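Subject: Re: [stores-list] Bin labels after the Brakton migration
From: Lerato Shabalala
Date: 2026-09-12

On the earlier message:

> We moved 3766 part records from Pokel to Brakton. The export
> cut every location code to 9 characters, so 635 of them now
> collide. Do we reprint the labels or patch the table?

Patch the table. The labels are right and the records are wrong, so reprinting would only copy the fault onto the shelves.

The full codes are still in the old Pokel backup, in the column "loc_long". Join on part number. Do not join on description; we tried that in March and got 48 false matches, most of them washers.

Open gray bins have one more problem. The Purnonura label stock does not hold on scuffed metal, and a label on the inner wall gets scraped. Put it on the outside, short end, below the rim.

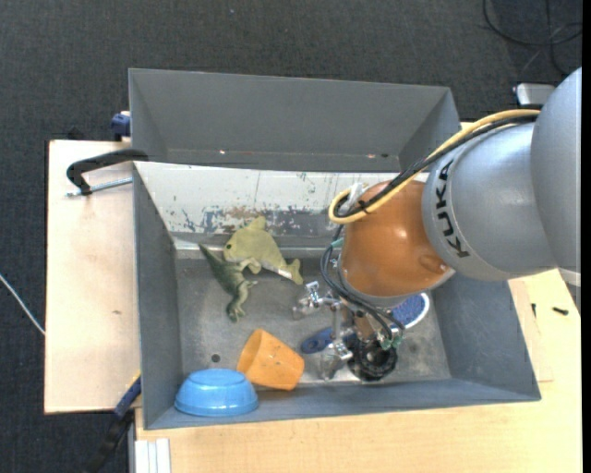
1. Freeze edits in Brakton before the join. Read-only for the stores group is enough.

2. Run the join into a scratch table and compare row counts. If they differ, stop and post the difference to the list.

3. Widen the location field to 16, then load. The default import profile sets it back to 9, so use the one named "Cù" and check the field again afterward.

Duplicates left after step 3 are real ones. Send me the part numbers and I will sort them by hand.

Lerato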